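Grout haze on matte porcelain, sealed or unsealed?

purba_tile
Cement grout, matte porcelain, 40 square feet. Haze remains after two water wipes. Tile is unsealed. Is sulfamic acid safe at 24 hours?

Clenent5
No. Wait for full cure, then test one tile. Acid on young grout weakens the surface and lifts color.

trindero
Disagree. Diluted and rinsed fast, it does no harm at day five. The bag usually gives a minimum — read it first.

Clenent5
Day five, fine. He asked for 24 hours.
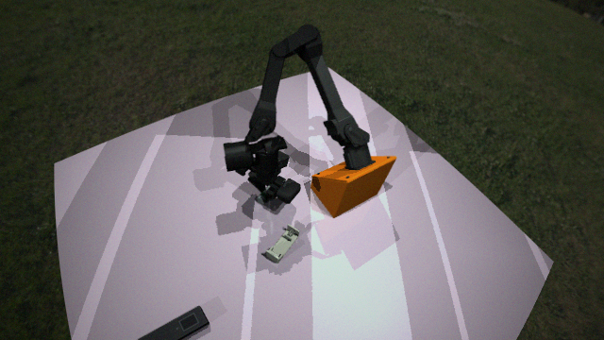 Last edited in March by purba_tile

purba_tile
Waited. A damp white pad took off most of it. Acid only on the two worst rows, neutral rinse after.

trindero
Good. Seal the joints once they are dry — leave the tile alone.

Related threads
Epoxy grout film on slate
Mixing water ratio, cold garage
Thinset showing in joints

Comments (2)
Philomena Breathnach: White pad worked for me too.
calulard: Green pad scratches matte glaze. Avoid.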